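Sunday, late

Woke at six without the alarm and could not get back to sleep, so I went out and did the tomatoes before it got warm. Nine of the plants are in now. The last three are still in their pots on the back step because I ran out of compost. The soil along the fence is poorer than I remembered from last year, full of little stones, and I filled half a bucket with them before breakfast.

Coffee, toast, the end of the plum jam. Read 20 pages of the book about the salt trade and started to lose track of who was whose cousin. It has got as far as 1599 and the harbor fire. I will give it one more week.

Signe Lundgren called at ten about the choir. She wants to move the May concert from the school hall to the old chapel at Utov, which has a better sound but no parking to speak of. The chapel wants 228 for the evening, heating included. I said I would go along with it if somebody found out about the stairs first, as two of the altos can't manage them. She is going to phone. We also talked about the program. I would still drop the second of the two Latin pieces. We have never once got through it without the tenors going flat, and there are only four rehearsals left.

After lunch I cleared out the drawer of warranties and manuals. Threw away the booklet for a Selex kettle I haven't owned in years. The insurance letter I was looking for in March was underneath it.

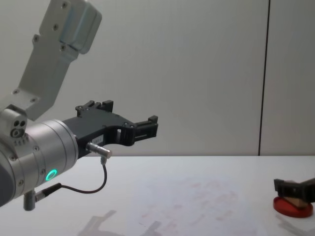 Evening

Walked to the river and back by the allotments. Up to 2000 steps less than I usually do on that route, according to the phone, but I don't trust it. The water is high and brown and the lower path is shut with a rope across it. Two men were fishing anyway, well past the rope.

Made the lentil soup with too much cumin. Enough left for tomorrow and probably the day after.

Rang the garden center before they closed and they have compost in, the big bags. I'll have to take the car. I also need string, bamboo canes, and something for the slugs, who have already found the lettuce.

Sang through my part of the first half with the window closed. The low passage is fine. The entry on page seven is still late every time, and I have marked it in pencil again, darker.

Bed by half past ten. Bins go out in the morning.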